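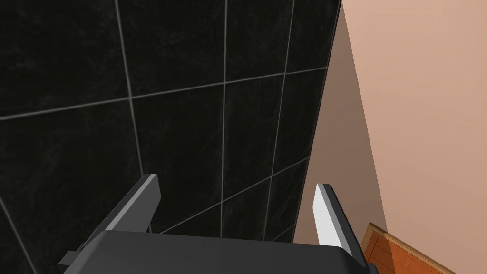
Fig. 4. Black stone-effect tile with pale grout lines.

4. Tuning the Flultard Portable Loop

The Flultard covers 30 through 80 meters. It does so grudgingly, one narrow slice at a time.

1. Set the radio to receive and pick a clear frequency.

2. Turn the tuning knob slowly until the band noise jumps. If you whizzed past it, back up and try again. Everyone whizzes past it.

3. Switch to low power, CW mode, and send a short carrier.

4. Nudge the knob for the lowest SWR, then let go. Your hand is part of the antenna until you do.

5. Write down the dial setting. Rosário Sequeira's first log had none, and she spent a whole August weekend finding them again.

Note: Retune after any move of over 18 kHz. On 80 meters you may need to do it sooner, usually in the middle of a contact.

Caution: The capacitor carries high voltage on transmit, even at QRP levels. Keep fingers, pets and curious relatives clear of the loop.

Caution: Do not use the Irside amplifier with this loop. It puts out 600 watts, and the capacitor will arc.

If the SWR won't come down, check the coupling loop as shown in Section 5.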